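Home | Diary | Archive | About | Contact

2023-05-03

The new power supply came this morning, a day early. The old one has been clicking under load since February and I got tired of guessing. I cleared the desk after breakfast and had the side panel off by nine.

The swap itself took most of an hour. I had forgotten how badly I routed the cables when I built this machine. The eight-pin for the processor goes behind the board, and I had zip-tied it in four places, one of them under the drive cage. I cut all the ties and started again. It looks better now, though the back panel still needs a knee against it to close.

It booted on the second try. On the first try I got fans and no picture, and it was the graphics card not pushed all the way in. I reseated it, heard the click, and the screen came up.

Then I ran the same tests I ran before, so I could compare. The Stestico benchmark gave me 2,354 on the old supply, when it finished at all. I did three runs today and it finished all three, and the scores were within a few points of the old one. I didn't expect it to go up. What I wanted was for the machine to stay on, and it stayed on.
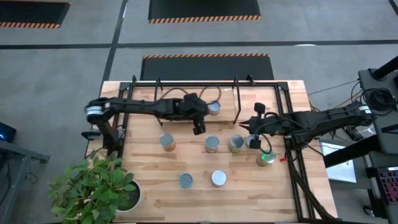 After lunch I played Kidau for two hours with the side panel off so I could listen. No clicking. The card fan gets loud in the harbor level, the same as before. I set a frame cap and that quieted it down a good deal. With the cap off I can't see the difference on this monitor anyway.

Marcelino Godoy called about the weekend. He wants to bring his own machine over and play Dernham on the home network, the old way, with everyone in one room. I said yes. That means finding the switch, which I think is in the hall closet, and two long cables. Neusa Tavares is coming too. She only has the laptop, and Dernham runs poorly on it, so I may let her use the spare tower if I can get it going by then.

I got the spare tower out after that. It had 759 updates waiting between the system and the game launcher, which is what happens when it sits for that long. I left it running on the kitchen table and made dinner. The launcher wanted my password, then wanted a code sent to an email address I don't use anymore. It took me until seven to get that sorted out with the Matos support page. They let you change the address if you still have an old receipt, and I did.

Dernham is installing on it now. The download stopped once at 814 files and picked up again by itself. The drive is small, so I had to delete a racing game I never finished and a folder of recordings from last year.

I still have to decide about the old supply. It cost me 200 dollars and the warranty has some time left on it, but they want it in the original box and I don't think I kept the box. I'll look in the closet when I look for the switch.

Bed late. Spare tower still going.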